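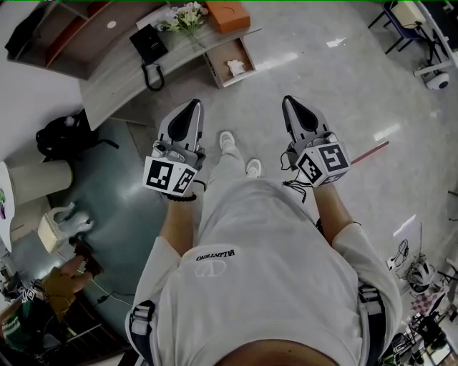 Collecting Hand Motion Without a Robot
Project report, Mekbridge student team, September 13, 2025

What we wanted to find out

Can a person teach a robot arm to tidy a desk without the arm being in the room? Our team started on this in May, and we are still excited by how far it got!

Method

One of us wears a harness and holds a gripper in each hand. Each gripper carries a cube printed with black-and-white codes, and our tracking program, Nzioka, reads the codes to work out where the gripper is and which way it points. We check the calibration against a checkerboard before every session. The reception area became our favorite place to record - the curved desk gives you a counter to reach over and plenty of floor to move around on.

We recorded 108 demonstrations over 7 sessions and trained the model for 2000 steps.

Results

On the test set of 16 new starts, the model's paths stayed close to ours on straight reaches. Turns were worse. When a wrist rolled far enough to hide the cube, Nzioka lost it and the path jumped, sometimes by the width of a hand. Slowing down during turns helped a lot, and we wish we had tried it sooner.

Next steps

We want to add codes to the sides of the gripper bodies and record the turns again - slowly this time.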